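How I brush down a white table (and what goes in the basket)

A white table is lovely for the first ten minutes, then every crumb shows. I've tried sprays and those sticky roller things, and I've come back to a plain hand brush every time.

Start by getting everything off the top. I let myself keep one thing on it, a dark brown woven basket at the far side, and the rest goes back on the shelf.
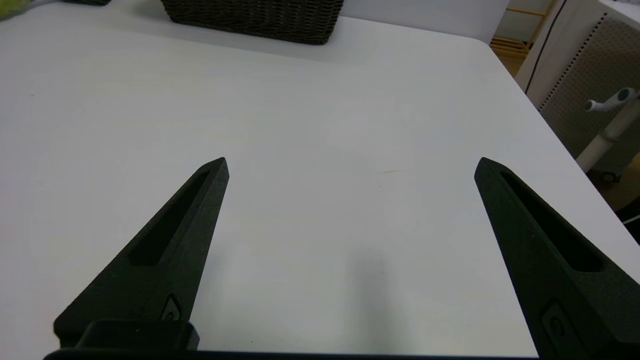 Next, crouch down and look across the surface towards the window. You'll spot bits you'd never see standing up! Start at the far edge and bring the brush towards you in short, light strokes — if you flick, it all ends up on the floor.

Go round the basket first, then lift it and do underneath. Mine always hides a little line of dust.

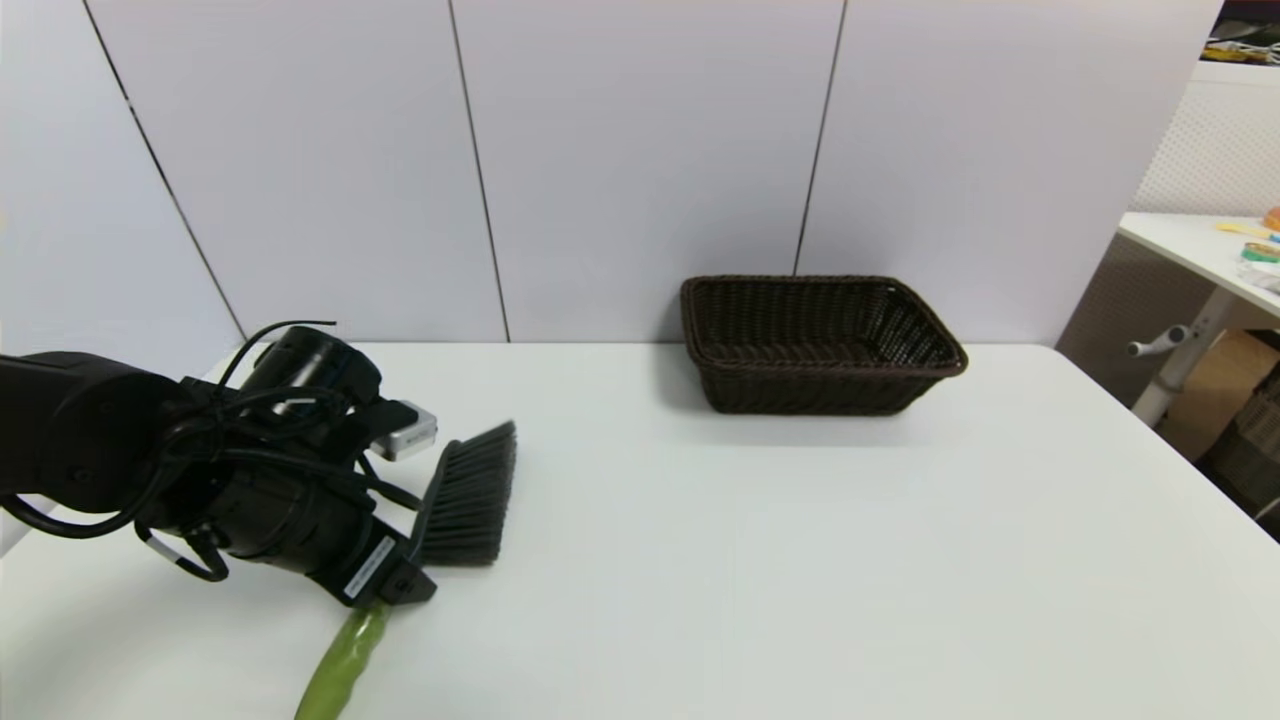

Ximeng Feng
Home and cleaning writer, Wadby
6/14/21

I like dark bristles and a bright green handle, mostly so I can find the thing again. Tap the brush out over the bin when you've finished, and don't stand it on its bristles or they'll splay.
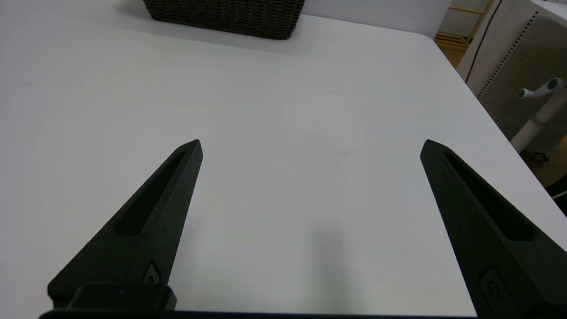

Thin dark marks won't brush off, so don't scrub at them. Try a damp cloth with a drop of washing-up liquid, wait a minute, then wipe — and dry it straight after. If a mark's still there I put the basket on it and go and make tea.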